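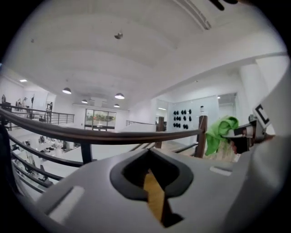 2 min read

Felton Water Notes – 18 October 2019

Iron in the Ledesma supply

Iron at the Ledesma well rose in September, and laundry complaints followed. Dissolved iron is clear at the tap and turns orange on contact with air or chlorine bleach. Do not use bleach on stained fabric – it sets the color. Use a rust remover made for cloth and rinse twice.

The Rarkwood filter is now backwashed every 16 hours. Homes with a softener should check the salt level and clean the resin bed. Report discolored water to extension 2147.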